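Folding station, second month

The folding station at Dralport has been on the day shift since February. It handles the fleece and brushed cotton items that come off the dryers, which used to be Reto Hubmann's bench. The target is 264 pieces per shift. By hand the bench did 402, with two people on it. One of them now works in goods-in and Reto looks after the station.

Red items go through as their own batch. The gripper takes a single fold between the fingertips and holds it while the arm moves. Thick cloth is easier to pick than thin cloth and harder to lay flat.
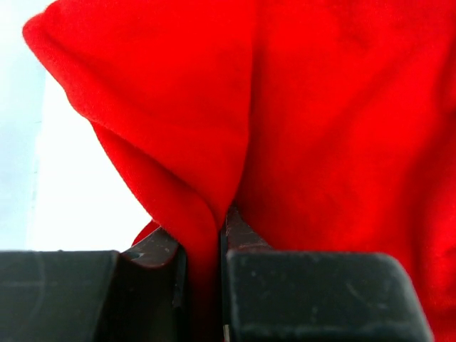 What changed for Reto

He no longer folds. His shift consists of loading, clearing mispicks and filling in the fault log, which we keep in Kulonton. There were 32 entries in the first week, most of them double picks. He says his shoulders are better and the afternoons are longer. His pay grade is the same, and Cyrill Fankhauser has asked for it to be reviewed, as fault clearing was never in the job description.

The log has no field for wear. I have asked for one.

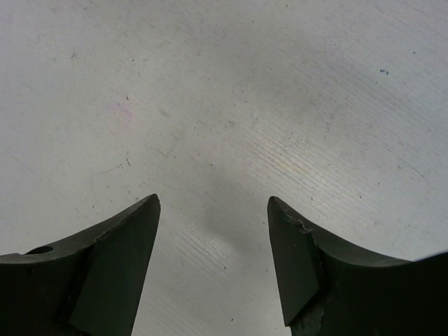 My own job is maintenance planning, and I had budgeted for a finger inspection every 2,000 cycles. That interval came from the supplier and I now think it is too long. The right finger has a nick in its upper edge just behind the tip, and the pale surface under the gripper is covered in fine scratches running in all directions. A rough edge and fleece do not go well together. I have halved the interval and put the check on Reto's sheet, with ten minutes allowed for it before the 2 pm batch. He wanted fifteen.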